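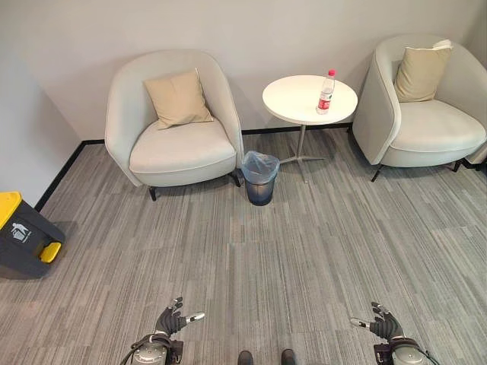 ok people keep asking so I'm doing a thread. what I learned from a slip and fall claim, start to finish. not a lawyer. I'm the person who fell

2021-05-28 and I finally got the closing letter today so I can talk about it. most of it anyway

it happened last October. grocery store in Plultthorpe, by the freezer aisle. one of the doors had been leaking, no cone, no mat. went down on my left side, wrist first. broke it in two places

FIRST THING. report it before you leave the building. I almost didn't. I was embarassed and wanted to go home. a woman named Consolacion Dalisay who was shopping behind me basically marched me to the service desk and I owe her a cake

ask for a copy of the incident report. they told me they "don't give those out." fine. write down the manager's name, the time, which register was closest, whatever. I did it on the back of my receipt with the wrong hand

keep the receipt btw. it proves you were there as a customer and what time

get the witness's number. not just a first name. Consolacion gave me hers and her statement ended up mattering more than anything I said

shoes. put the shoes in a bag and DO NOT wear them again. they will ask about your shoes. they asked me about my shoes 5 separate times. tread, how old, where I bought them. mine were plain sneakers

go to urgent care the same day. I waited till the next morning bc I thought it was a sprain and the insurance side made a whole thing of the gap. like what did they think I did overnight, arm wrestle

ok the insurance side. store's insurer is Grundent. adjuster called me on day 4. super friendly. wanted a recorded statement "just to get things moving"

I said can I call you back. best sentence I said all year. you can say no to the other side's insurer wanting a recording. your OWN insurer is a different story, read your policy or ask

then came the offer. $393. which was the urgent care bill and nothing else. and a release form attached saying I give up everything forever. I had a cast on and had missed two weeks of work

don't sign a release while you're still being treated. you don't know what it's gonna cost yet. I ended up needing a plate and therapy after that, if I'd signed that's all on me

so I called a few lawyers. most do a free first meeting. the one I went with is Janelle Abella, small office, she picked up her own phone. that's honestly how I chose

ask about the fee and ask about COSTS, those are two different things. fee is the percentage. costs are records, filing, experts etc. ask if costs come out before or after the percentage. changes your number by a lot

also ask what happens if you lose. do you owe the costs or not. get it in the written agreement, not over the phone

she sent the store a letter the same week telling them to save the video. lots of places record over it. if you take one thing from this thread – the video letter goes out FAST

video showed an employee walking past the puddle twice. they stopped arguing about my sneakers after that

medical records. I had 135 pages by the end. make a folder, paper or not, and put every bill in it the day it comes. I had some in a drawer and some in the car and it cost me a whole weekend

therapy was at Leite, the clinic over on the east side. go to every appointment. if you skip, it's in the notes, and somebody will read the notes. if you have to miss one call and reschedule so THAT'S in the notes

I also kept a little diary. "couldn't open jar." "slept 3 hrs." felt dumb but Janelle used it

stay off social media about it. yes I know. this is why you're getting the thread now and not in the winter

your health insurance may want to be paid back out of the settlement. mine did. Janelle got them to take less. ask about this early so the final number doesn't make you cry in a parking lot

deadlines are different in every state and can be way shorter if it's a city building or a bus or something. look yours up this week. don't go by mine

can't say the amount. it covered the bills and the missed work and then some. wrist is ok. aches when it rains, can't do push ups, never could

somebody asked about Ristness, the claim-help app. I tried it for a week, it kept asking for my car's license plate. I fell in a store. deleted it

can't answer stuff about your own case sorry, I really don't know. call someone local. will try to get to the other replys after dinner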